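Refrigerator next to a wall oven, do I need a gap?
Posted in Kitchens, May 28, 2021

We are redoing the kitchen in a house we bought in December. The plan from the cabinet shop (Marnano) puts the refrigerator right beside a tall cabinet with two built-in ovens in it. The only thing between them is a side panel. The designer says this is done all the time. My father-in-law says the oven will cook the refrigerator and it will run day and night.

The wall is short and I can't move the ovens to the other side without losing the window. The refrigerator is a regular freestanding one, not built in, and I would like to keep it. It's eight years old and works fine. The shop wants 277 dollars extra for an insulated panel. Is it worth it, or should I put that toward the countertop?

Also, which way should the door open? Right now the hinges are on the right.

Wenjie Shao

Yaqin Tan
The designer is mostly right. Built-in ovens are insulated and most of them have a fan that pushes the warm air out the front, so the side of the cabinet gets warm but not hot. What you need to do is get the installation sheets for both appliances and read the clearance numbers. The refrigerator sheet will give a side gap, a top gap and a back gap. The oven sheet will tell you what the cabinet has to be made of and whether there has to be an opening at the back. If the two sheets disagree with the plan, the sheets win, and the shop should redraw it for free.

I'd skip the insulated panel unless one of the sheets calls for it. We had a plain panel in our last house on Clendance Street and never had a problem in 15 years. The thing that did matter was air behind the refrigerator. Ours was pushed tight to the wall when we moved in and the compressor hardly ever shut off. I pulled it forward two inches and cleaned the coils and it settled down.

On the door, find out how far it has to open before the drawers slide out. A lot of them need more than 90 degrees. If the hinge side is against a panel that sticks out past the refrigerator, the door hits it and you can't get the crisper out to wash it. 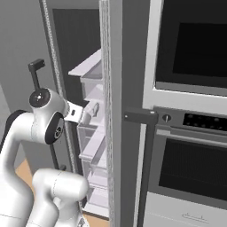 Xue wrote that the panel depth is the part people get wrong, and that a freestanding refrigerator usually sits farther out than the cabinets anyway, so the door may clear with no trouble. Her advice was to tape the outline of everything on the floor, including the open doors, and walk through it with a grocery bag in each hand. She also said to check whether the hinges can be switched before paying for anything. On hers it was a kit for 50 dollars and took an afternoon, mostly spent looking for the right size wrench.

Deten
get the panel. its cheap compared to a new fridge. my cousin didnt and he regrets it

Wenjie Shao
Thanks. I found the sheet for the refrigerator and it asks for a half inch on each side. The plan has none on the oven side, so I've sent it back to Marnano. Still looking for the oven sheet.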